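Drarnunham Toy Library - notes from our October get-together
13 Oct 2026

Leire Tejada here, doing the notes again as my handwriting is apparently the least bad. Telmo Segura chaired and brought a very good lemon cake. Asel sent apologies.

1. Last time's notes
Read and agreed. I'd spelt Derkomeck wrong all the way through, now put right.

2. Money
We have £78 in the tin after the June fair. Telmo wants to keep most of it back for the new shelf and I'm with him on that. We said yes to £4 for sticky labels, though I think I've got a half-used sheet in a drawer somewhere, so I'll look first!

3. The big cupboard
Oh dear. The jigsaws are back on the bottom shelf where the toddlers can get at them, and two of the farm sets have been mixed together again. Telmo will sort the farms at home and I'll move the jigsaws up before the next session. We talked for ages about whether the dressing-up things should hang or be folded and got nowhere, so they stay folded for now.

4. Trays for the bath and water toys
I've been going on about this one for months, so I was pleased we got to it before the cake ran out. Everyone liked the blue plastic trays from Derkomeck. The sides are raised all round, so small things stay put when you carry one across the room, and a red duck shows up nicely against the blue (the old grey tubs just swallow everything). Telmo thought they were a bit long for the trolley - we'll measure it.

Agreed: bath toys go in the blue trays, grey tubs go to the sand corner. Me to ask Derkomeck for two more.
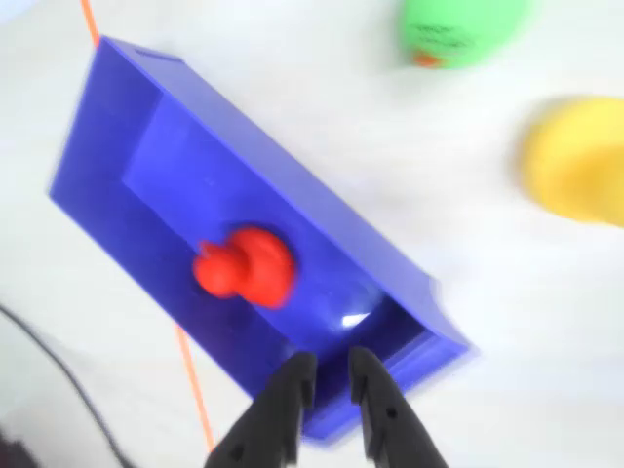

5. Anything else
The door still sticks. Telmo has a plane and will bring it. Somebody's umbrella is on the hook by the sink, green with a wooden handle, please claim it.

6. Next time
Same room, same time. My turn for cake, so expect shop-bought.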